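Play kitchen for a 3-year-old, or just let her into the real one?
Last updated: Friday, 9:42 pm

irena_nowakowski
Okay, I need opinions from people who aren't my mother. My daughter turns 3 in October and everyone in the family wants to chip in on a play kitchen. It's sweet of them, and I had one as a kid and loved it to pieces, but our apartment is small. Like, the dining table is also my desk and also where the laundry gets folded. The only wall it could go on is the one where the bookcase is now.

Meanwhile she already spends every evening between my ankles while I cook. She wants to stir. She wants to wash the potatoes (then wash them again). She cried last week because I peeled a carrot without her. So part of me thinks, why would I buy her a pretend one when what she's asking for is the real one? I could get one of those standing towers for a lot less space and call it done.

But then I think about how long dinner would take. I get home at 5 and she's in bed by half past seven and there's a bath in there somewhere. Has anybody gone one way or the other and regretted it?

hubertD
Tower. Don't even think about it. We got the Skultent one from the consignment place over in Erbridge when our oldest was two and it's the best money we've spent on anything kid related, car seat included. He's six now and makes his own scrambled eggs, with me standing right there. My younger one tears lettuce and does the salad spinner and it really does keep her busy.

We had a play kitchen too, from my sister. It became a shelf. I mean that literally, we kept the printer on it.

WeronikaN
I'm going to be the annoying one and disagree with Hubert. We did the tower first and it was fine on Saturday mornings when I felt like making pancakes with flour all over the place. On a work night it was a nightmare. She'd be up at counter height next to a hot pan and an onion I was trying to chop, and I'd be saying no, careful, not that, don't touch, hands back, the whole time. Nobody was having fun! I'd end up carrying her out of there howling and then we'd eat cereal.

Once she had her own little kitchen in the corner, she cooked "with" me instead. Same time, same room, her own pots. She'd bring me things to taste. I could finish a real dinner in the time it takes to finish a real dinner.

hubertD
Fair, but you can give them a job that's away from the stove. Ours is on the opposite counter. She never gets near the pan.

WeronikaN
You have an opposite counter, Hubert. Some of us have a hallway with a stove in it.

irena_nowakowski
Ha, mine is the hallway kind too. If I open the oven, the fridge can't open. I measured and the tower would have to stand exactly where I stand.

hannatok
Preschool assistant here, eleven years in the same classroom, so take this as what I've seen and nothing fancier. They're two different things to a kid. When mine help with snack they're learning how a banana gets cut, what too much water does to oatmeal, all that. It's a job and they're proud of it. When they're in the pretend corner they're somebody else. They're the mom, the lunch lady, the guy at the drive-through who is out of everything. I've had one run a restaurant for a solid month where the only menu item was soup and you had to pay in leaves. You don't get that at the real counter because at the real counter you're in charge and they know it.

So I wouldn't see it as one replacing the other. If you've got room for one, though, and she's asking to stir, then yes, let her stir something. A bowl on the floor works. Flour and water in a mixing bowl on a towel on the floor got me through both of my own kids, and that costs nothing and goes away after.

irena_nowakowski
Bowl on the floor!! Why have I not thought of this. Okay, trying it tonight.

edmund_g
Grandfather checking in. I built one for our granddaughter out of an old nightstand. Took the drawer out, set a dog dish in the top for a sink, painted some circles for burners. She played with it for years and so did her brother. I see what the stores are asking for these things and I nearly fall over. Michalski had one in the window with a price on it I'd have expected on a real stove.

My advice is don't buy new whatever you do. And get real pans. A small saucepan from the thrift store is nicer in the hand than any toy one and it makes a proper noise.

WeronikaN
Seconding the real saucepan! Though the proper noise is a lot at six in the morning, Edmund.

edmund_g
They went home at night. I didn't hear it at six.

hubertD
I still say she'll be bored with it by spring. Kids want what you're using. Mine never once wanted the felt pizza, he wanted the cheese grater. You hand them the toy version and they look at you like you've insulted them.

hannatok
Depends so much on the child, though. I've got some who only want the real tool, and I've got others who'd take the felt pizza over an actual pizza. And don't worry about the food looking like food. The pieces that get used hardest in our room are plain blocks and some wooden beads. Last week a bead was medicine, then a pea, then somebody's baby.

irena_nowakowski
Update on the bowl. I gave her flour, water, a whisk and a measuring cup and she was happy for 15 minutes, a personal record, and I browned the meat and got the rice on. Then she put her foot in it. Then the cat. So, mixed, but I'd do it again, maybe with the bathroom rug taken up first (I don't know why she carried it to the bathroom).

The thing I noticed is that she was talking the whole time. She was telling the bowl it had to wait for Daddy. So I think Hanna's right that there's something going on there that doesn't happen when she's up next to me with me saying careful.

My aunt in Stoslow is still pushing for the kitchen and has offered to pay for most of it. I'm leaning yes if it's narrow.

WeronikaN
Get it! If you do, don't bother with the ones that have a fridge and a phone and a clock on the side. The sink and the stove are all they use. Mine kept shoes in the microwave.

And look at how the sink is made. On ours it lifts out, so you can put a bit of real water in it and then dump it. My neighbor's is molded in one piece with the top, and she has to go at it with a sponge.

hubertD
Real water. In the living room. You people are braver than me.

WeronikaN
A BIT of water! A cup of it! You let yours cook eggs!

edmund_g
Dog dish lifts out too. Just saying.

hannatok
Since you said narrow, Irena, I'd go for the plain white and wood kind, with everything on one counter and the stove right by the sink. I know white sounds crazy with a toddler, but it wipes down with a damp cloth and it doesn't shout at you from the corner the way the bright plastic ones do.
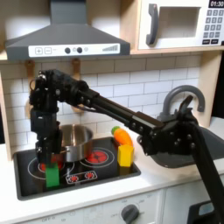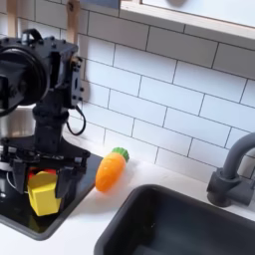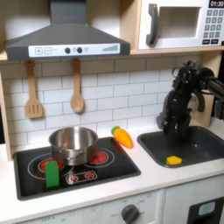 Check the height before anything else. A lot of them come with legs you can leave off at first, and for a kid who's just turning 3 the low setting is usually right. If she has to reach up to stir she'll give up on it. Have her stand next to a chair seat and see where her elbows land, then look for a counter a little under that. And screw it to the wall! They look heavy and they aren't, and somebody always tries to climb in the oven.

irena_nowakowski
Thank you, this is so helpful. The wall thing is tricky, we're renting and the landlord is funny about holes. Could I get away with pushing the bookcase up against the back of it?

hannatok
I wouldn't. Ask him about one small hole, you can fill it when you leave. The bookcase should be fastened too, now that you mention it.

edmund_g
Toothpaste fills a small hole just fine. You didn't hear it from me.

hubertD
Use real filler, please. I lost part of a deposit over toothpaste.

Anyway, Irena, I'm not trying to talk you out of it. If your aunt's paying, that changes the math. I'd just keep one real job for her at dinner as well. Ours started with putting the napkins out, then it was napkins and forks, and now they fight over who does the forks. It's five minutes and it scratches that itch of wanting to be in on it.

WeronikaN
Look at that, I agree with Hubert. Napkins are a great first job.

irena_nowakowski
Napkins starting tomorrow, then. I've told my aunt yes to a narrow one, secondhand if we can find it, and she's already sent me four links, all of them with a fridge. One of the listings is in Erbridge, so if anyone knows whether that consignment place holds things over the weekend, let me know. I'd have to borrow a car.

hubertD
They'll hold it till closing the next day if you call. Ask for the back room, the big toys never make it to the front. Bring your own blanket for the car.

Related threads
Learning towers in a tiny kitchen: where do you put them?
Toddler will only eat what she "cooked" herself
Cleaning secondhand wooden toys
Renting with kids: anchoring furniture when you can't drill
What jobs does your preschooler do at dinner?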